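Why Does a T-Shirt Get Wrinkles?
A page for curious readers, by Rosalind Schumacher
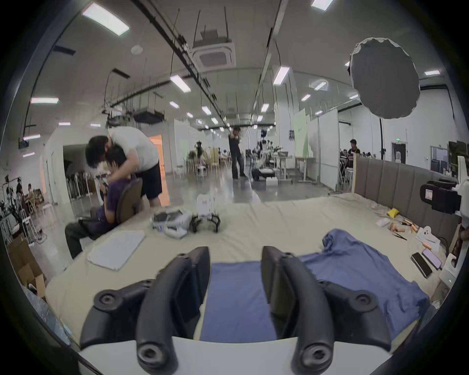 A blue T-shirt with plenty of wrinkles, on a table with a pale cloth.

Take a T-shirt out of the bottom of your drawer and look at it. Probably it has lines and folds everywhere. You did not draw these lines, and you did not ask for them. So where do they come from? To answer this, we must go very close to the cloth, closer than your eyes can go.

What is cloth made of?

Many T-shirts are made of cotton. Cotton is a plant. When its fruit is ripe, it opens, and inside there is something white and soft that looks like a small cloud. This white stuff is made of very thin hairs, which we call fibers. One fiber is thinner than a hair from your head.

People collect the fibers and clean them. Then a machine pulls them and twists them together to make yarn. Try this with a piece of cotton ball: pull it slowly and turn it between your fingers. You will get a short, weak yarn. Now you are a spinner!

For a T-shirt, the yarn is knitted. This means it goes in small loops, and every loop holds the next one. That is the reason why you can stretch a T-shirt over your head and it comes back again. A bed sheet is usually woven. Its yarns go over and under each other, like the strips of a basket, and it stretches much less.

Inside one fiber

Now we go even closer. A cotton fiber is built from long chains of a material called cellulose. The chains are too small to see with a school microscope. They lie side by side, and they hold on to their neighbors with weak little bonds. Imagine children standing in rows and holding hands. When they hold hands, the rows keep their shape.

Water changes this. When cotton gets wet, the water goes between the chains and pushes in where the hands were. The neighbors let go of each other and the chains can slide. If the shirt is lying in a heap at this moment, the chains move to fit the heap. Then the water leaves, the shirt dries, and the chains hold hands again — but now in their new places. The fold stays. This is a wrinkle.

It also happens without a washing machine. Your body gives warmth and a little sweat, and you bend your arms and sit on the bottom of your shirt. By the evening you can find wrinkles at the elbows of a long sleeve and on the back.

How do we make it flat again?

An iron uses the same trick in the other direction. The steam brings water between the chains and the heat helps them to move. The weight of the iron presses the cloth flat. When the cloth cools and dries, the chains hold hands in flat rows.

My grandmother in Prutberg had no steam iron. She filled a bowl with water and sprinkled the shirts with her fingers. Then she rolled them up and waited for an hour before she ironed them. As a child I thought this was a kind of game. Much later I understood that she was giving the water time to go into every fiber.

Not all cloth is the same

Polyester is not from a plant. It is a kind of plastic, and it takes in very little water. Its chains stay where they are on a normal day, so a polyester shirt wrinkles less than a cotton one. Wool wrinkles too, but its fibers are curly like springs, and many folds disappear when a sweater hangs overnight. Linen is the champion of wrinkles. Its fibers are stiff and they do not spring back well.

Try it yourself

You need 2 old cotton handkerchiefs, some water and a heavy book.

Make one handkerchief a little wet. Leave the other one dry.
Crumple each one into a tight ball and put both balls in a dish.
Wait until the next day, when the wet one is dry.
Open both and put them side by side. Which has the sharper lines?
Now make the wrinkled one wet again, smooth it with your hand and let it dry flat on a towel. Put the book on it only when it is almost dry.

Please ask an adult before you use an iron. It stays hot for a long time after you switch it off.

Words to remember

Fiber: a very thin hair of material.
Yarn: many fibers twisted together.
Knitted: made of loops.
Woven: made of yarns that cross over and under.
Cellulose: the material that cotton fibers are made of. Wood and paper have it also.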